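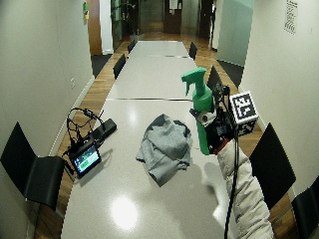 How many pages should a reading group take on between meetings when the novel is a very long one?

A hundred, if you meet every two weeks, and fewer if the print is small or the book has footnotes. That's the pace our group settled on, and slow readers can manage it without giving up their whole weekend.

April 16, 2021
By Finbarr Mac Carthaigh

Hello everybody, and hello especially to Kieran, whose message I've been carrying around in my head for days while I washed dishes and walked the dog. I meant to write back the same evening and then I sat down with the book instead, so I suppose I have my priorities in order. I'll put his note in again for those of you who read the digest and may have missed it.

Kieran Geraghty wrote:

> Dear all,
>
> Our group has voted to read Camovus next, and I'm the one who has
> to make up the schedule. It's 900 pages in the paperback. We have
> never read anything even half that long. Our usual habit is one
> book, one meeting, coffee, home.
>
> Has anyone here done it? I'm worried about three things. First,
> that half of us will quit by the middle. Second, that the fast
> readers will get bored waiting, or worse, will give away the
> ending. Third, I don't know what we'd talk about at the early
> meetings, when hardly anything has happened yet.
>
> Also, does it matter which edition people buy? One of our members
> has an old hardback from her father and doesn't want to buy
> another copy, and I don't blame her.
>
> Any advice welcome, including "don't."
>
> Kieran

Well, Kieran, I won't say "don't." We're in the thick of it right now here in Braltden. We opened Camovus in January, a hundred pages every two weeks, and at that rate the whole thing takes 18 weeks. I did the arithmetic on the back of an envelope and thought it looked awfully long, and I remember my wife looking over my shoulder and asking whether we were reading it or building it. But the weeks have gone by quicker than I thought they would, and I find I'm a little sad already when I see how thin the right-hand side of the book is getting.

Let me start with the people who might quit, as that was my biggest worry too. We did lose some. One dropped out after the first meeting and was very nice about it (she said life was too short for the sheep chapters, and I can't say she's wrong about the sheep chapters). Another fell behind in the second month, stopped coming, and then turned up again a few meetings later having read the whole stretch during a bad cold. So my advice is to keep everybody on the email list no matter what, and keep sending them the page numbers. Don't send a special note asking if they're all right. Just keep the door open and act pleased when they walk in.

It helps a great deal if people are allowed to come without having done the pages. I know some groups are strict about that and I understand why, but with a book this size you will get somebody whose furnace went out or whose grandchildren came to stay, and if they have to skip a meeting they're now 200 pages behind and feeling guilty, and guilty people don't read. We begin each time with someone telling the story so far. Five minutes, no preparation, and everyone else is welcome to jump in and correct. It's become my favorite part of the evening! You would not believe how differently people remember the same dinner party. We had a long argument over whether the older brother left before the telegram came or after it, and we had to go and look, and then it turned out to matter quite a lot later on.
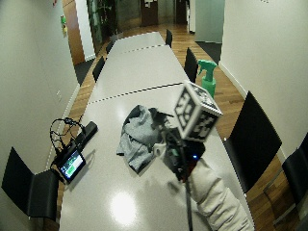
The other thing that makes the retelling worthwhile is that it shows you who everybody has been paying attention to. I had hardly noticed the schoolteacher until one of our quieter members told a whole section as if it were her story, and I went home and reread those pages and saw what I'd been galloping past. I don't think I'd have gotten that from a single meeting at the end, when we'd all have been talking about the fire.

Now, the fast readers. You can't slow them down, so don't try. Two of ours finished the whole book before the rest of us got to the harbor, and they've been perfect angels about it. We asked them to put a slip of paper in at the stopping place and to reread the last chapter of the assigned part just before coming, so that it would be fresh and they'd be less likely to mix up what we know with what they know. We did have one slip, when somebody said "poor Anselm" in a tone of voice that told us a good deal, and there was a bit of groaning, but I don't think it spoiled anything. A book that size doesn't really hang on one surprise. If you have a fast reader who gets restless, you might ask them to read something on the side and bring in a page of it. One of ours has been going through a history of canal building and has brought in some wonderful stuff about the wages.

As for what to talk about early on, I fretted over that too and wrote up a list of topics for the first meeting, and I don't believe we used more than one of them. People want to talk about whether they like it! Let them. They want to say the names are confusing and the first chapter goes on forever. Ours spent a good half hour on the grandmother's kitchen alone and it led on to everyone's own grandmother's kitchen, and I thought to myself, well, we've wandered off. Then a good while later the kitchen comes back, as you'll find out, and everyone in the room remembered it. After that I quit steering.

If you do want something to fall back on, ask each person to bring one sentence they marked. It doesn't need to be a beautiful one. Some of the best talk we've had came out of a plain little sentence about a coat.

Page numbers and editions are a genuine nuisance and I wish I'd thought harder about them. The old hardback is a fine copy and your friend should certainly use it, but its pages won't line up with the paperback, and the chapters in Camovus aren't numbered, only titled, and some of the titles repeat. So go by chapter title plus the first few words, like this: stop before "The Weir," the one beginning "All that spring." I type out the stopping places for the whole book in one go and send them around with the dates. We tried putting it all on Plikex for a while, with the reminders and the shared notes, and it was handy for the few who liked it, but the rest kept writing to ask me where we were, so I went back to plain email. If your bunch is comfortable with that kind of thing you may do better than we did.

For anyone who does need to buy a copy, I'd call Brophy's and ask for Maureen's desk. They have been very good about ordering for groups, and they'll set the copies aside under the group's name so people can stop in when it suits them. Ask for the one with the family tree at the front. The tree does give away a marriage or two, I should warn you, but I've used mine so often that the page has come loose.

One more small thing, about the stretch just past the halfway point. It's slow. There's a lawsuit, and then there's a long letter about the lawsuit. We took that part at the regular pace and I think it was a mistake, and if I had it to do over I'd give it a lighter assignment, or have the meeting over a potluck supper so there was something to look forward to. Those who got through it were glad, since the chapter right after is the river crossing, and I read that one twice in a night.

Do write and tell us what your group decides, Kieran. And if any of the rest of you have read it with a group, I'd love to hear where you put your breaks, particularly in the last third. I have ours stopping right before the wedding and I'm already getting complaints.

Warm wishes from Braltden, where the lilacs are thinking it over,

Finbarr

Contact the list owner | Copyright remains with the authors of each message | Back to top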